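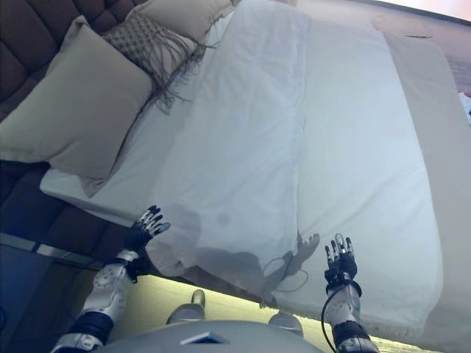 Launceston, Tas. Apr 16, 2018

Bed linen supplier Drelus has added a fringed line to its bedroom range for serviced apartments and small hotels, with the first orders to be sent out in May.

The line is called Tultska. It is made up of a woven cushion with a long fringe along one edge and a bed runner in cream with a short fringed hem. Both are meant to go with plain white sheets and beige or grey pillows, the colours most of the company's accommodation customers already have in their linen cupboards.

Kimlow, which manages 34 serviced apartments in northern Tasmania, is the first customer. It has ordered 800 pieces, counting cushions, runners and replacement covers.

"Our customers asked for something with a bit of texture that housekeeping could put on a bed without a lesson," said Inger Thygesen, range manager at Drelus. "A runner and a cushion were enough. The rest of the bed stays white."

Drelus recommends a setting of two plain pillows and one woven cushion against the headboard. The runner can be laid over the bedding or taken off at turndown.

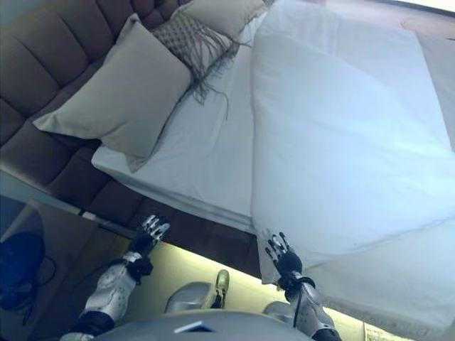 Can the fringed cushion covers go through a commercial laundry?
Covers should be zipped off the insert, placed in a mesh bag and washed on a gentle cycle, then dried flat so the fringe keeps its shape.

Tultska comes in 2 shades, grey-beige and cream. Replacement covers can be ordered separately in packs of 3. Freight within Tasmania will be handled by Oddsson, which already delivers the company's sheets and doona covers.

Trade customers can ask for a colour card and price list through their usual Drelus account contact.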